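Tirnevis Handover Set
Data card, version 2
Released December 16, 2020

Summary

The Tirnevis Handover Set is a collection of short recordings in which a person and a robot arm pass household crockery between them. It was prepared by the Jultora Laboratory to support research into when a robot should close its gripper, and when it should let go, during an exchange with a human partner. The set contains 2,025 episodes. Each consists of colour video from a fixed viewpoint, joint positions of the arm, and a text label giving the direction of the handover.

Responsible persons: Ibrahim Ogunleye (collection and hardware), Aurelia Mocanu (annotation and evaluation).

Background

Earlier work at the laboratory treated handover as a matter of position alone: the arm moved to a point near the hand and closed after a fixed delay. The method, referred to here as the Kumon baseline, performed acceptably with boxes and bottles. It was less reliable with bowls and plates, where the rim is thin and the person's grip may cover much of the part that the gripper needs to reach. 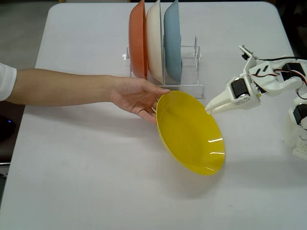
The present set was therefore designed with shared contact as its main concern. Annotators marked the first frame in which both parties touch the item and the last frame in which both do so. The interval between the two is called the shared hold. Episodes in which no shared hold took place, for instance where the item was put down on the table first, have been kept and carry the label "none".

Contents

episodes/ – one folder per episode, numbered in order of recording
labels.csv – direction, item type, start and end of the shared hold
splits/ – lists for training, validation and test
calibration/ – camera and arm calibration, repeated at the start of each session

The training list holds 1,000 episodes and the validation list 50. All remaining episodes form the test list. Participants do not appear in more than one list.

Method and results

The reference model, Hayat, takes the most recent images and joint positions and predicts whether a shared hold has begun. The gripper command follows from that prediction. Training was repeated with 7 random seeds, and the mean over all seeds should be reported in any comparison.

Hayat detected the start of the shared hold earlier than the Kumon baseline for bowls and plates. No clear difference was found for cups. Release by the robot remains the weaker direction – the model tends to wait too long when the person takes hold of the item gently.

Known limitations

Lighting was kept constant within each session. Participants were seated and had been told the direction of the handover in advance. The set should not be used to support claims about the safety of a robot working close to people.

Timestamps in sessions recorded before June were written by a separate clock and may drift slightly against the joint positions. A correction script is provided in calibration/.

Terms of use

The data may be used for non-commercial research. Participants gave written consent to the release of the recordings. Attempts to identify them are not permitted. Requests for removal of an episode should be addressed to the laboratory, quoting the episode number.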